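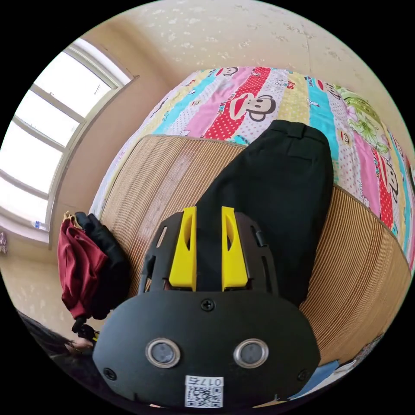
Slide 1. A black gripper with two yellow fingers.

Frozen law: stabilization clauses in long-term state contracts
Speaker notes, Mizanur Begum
Version of 30/09/2018

Slide 1 (title)

Good morning, and thank you to the organizers. Wait until the door is closed. Say my name slowly.

The paper is written together with Ezequiel Echevarría. He did the reading of the Spanish contracts and I did the English and the French ones. The mistakes in the legal part are mine. For the tax part, please write to both of us.

I will speak on contracts, and only a little on treaties. Most people in this room work on treaties, so I ask for some patience. A treaty is signed between states and is published in most cases. A concession contract is signed between one state and one company, and very often it stays in a drawer at the ministry. But when there is a dispute, the tribunal reads both.

Slide 2 (what is the clause)

Read the clause from the slide, not too fast:

"The fiscal and regulatory regime in force on the date of signature shall apply to the Project for the whole duration of this Agreement, notwithstanding any later change of law."

This is the old type, the full freezing clause. The law of the country continues to change for everyone else, and for the project it stops on the day of signature.

Second type: the economic equilibrium clause. Here the new law does apply to the project, but if it costs the company money, the state must restore the balance. It can be by a lower royalty, by a longer term, or by a payment.

There are also mixed forms. In our sample some contracts have both types in different chapters, and the two chapters do not agree with each other. I come back to this on slide 5.

(If somebody asks now about umbrella clauses, say that it comes on slide 6.)

Slide 3 (where the contracts come from)

We read 200 contracts. Mining, forestry, power, ports. All of them are public now, either because the state published them or because they became an exhibit in a proceeding. This is a weak point of the study and I must say it clearly. A contract that became an exhibit is a contract that went wrong. We cannot say that our sample is representative.

We coded each contract for four things: the type of clause, which laws it covers, how long it lasts, and who may ask for renegotiation. When Ezequiel and I disagreed on the code, we discussed it until we agreed, and we kept a list of these cases. The list is in the annex.

Do not read the table. Only point to the last column.

Slide 4 (who may ask)

For me this is the most important slide. Take a sip of water before it.

In most of the clauses we read, only the company may ask for the talks. The state may not. If the price of the mineral goes up very strongly, the state has no door to knock on. If the cost of the environmental permit goes up, the company has one. When I showed this to former negotiators, several were surprised. They had signed such clauses and they remembered them as mutual.

I think the reason is in the wording. The title of the article says "Mutual review" or "Periodic review". Then the first paragraph says that the parties shall meet. Only in the third or fourth paragraph comes the condition, and the condition is a "material adverse effect on the Investor". So the meeting is mutual, but the right is not.

Slide 5 (Watutwood)

Watutwood is a forestry concession. The investor is Indstead, through a holding company. I use it because the text is short and the problem is easy to see.

Chapter 3 of the contract freezes the tax law. Chapter 11 says that the company shall respect the environmental law "as amended from time to time". Then the parliament adopted a new fee for cutting near rivers. Is it a tax, or is it environmental law? The ministry of finance collected it. The ministry of environment had proposed it.

The company wrote that it is a tax and so it is frozen. The government wrote that it is an environmental measure. Both letters are well written. There was no award. The parties settled in July, and the text of the settlement is not public, therefore I cannot tell you who had the better argument. I have my opinion but I keep it for the coffee.

Explain here: the contract was 200 pages with its annexes, and the word "tax" was not defined in any of them. "Levy" was defined. "Tax" was used in the operative article. If you advise a ministry, please look at this point first.

Slide 6 (the link to treaties)

Now the part for the treaty people.

If there is an umbrella clause in the treaty, a breach of the stabilization clause may be also a breach of the treaty. Tribunals do not have one opinion on this. I will not go through the cases, you know them better than me.

Without an umbrella clause, there is still legitimate expectations. The company says: I expected that the law will not change, and look, it was written. It is a strong argument. A company without a stabilization clause must explain why it expected a stable law. A company with the clause only needs to open the contract.

What happens when the state ends the treaty? The contract stays. I hear often in public debate that a country "left the system" because it gave notice to its treaties. If it has concession contracts with arbitration clauses, it is still inside, with a different door.

Slide 7 (Ulteo)

Ulteo is a power purchase contract, equilibrium type. What is useful in it is the time limit. The company must notify a change of law within 36 months, and after this the right is lost. Before, in the first draft, there was no limit at all. The lawyer of the state, from the Jayawardena office, asked for it in the last round, and it was accepted without much discussion, because everybody was busy with the tariff.

I find this encouraging. A small ministry cannot win every point. But it can prepare two or three modest points which cost the other side little, and bring them late.

(Here I may lose time. If it is already more than half of the session, skip the tariff formula.)

Slide 8 (what we propose)

Say first that these are proposals for new contracts. For the old ones the work is harder and I do not have a recipe.

Limit the clause to named taxes, in a list, with the number of each law.

Take out health, labor, safety and environment by express words. A general phrase like "public interest" was tested in several disputes and it did not help much.

Put an end date. The clause may cover the years in which the company recovers its capital. We did not find a good reason why it should continue after that.

Make the right to review open to both sides, in the same paragraph and with the same test.

Publish the contract. I know the objection on commercial secrets. In the contracts we read, the secret part was nearly always one annex, the price formula, and an annex can be held back.

Slide 9 (limits, thanks)

Repeat the limit of the sample. Repeat that we did not measure if the clauses bring more investment. People will ask this, it is always the first question. Answer: we do not know from our data, and a company that received a clause will naturally say that it was necessary.

Thank Ezequiel. Thank the two readers of the first draft. The annex and the coding sheet are available on request, and I have printed copies of the clause texts at the front table.

Questions. Write them down before answering, last time I forgot the second half of a long one.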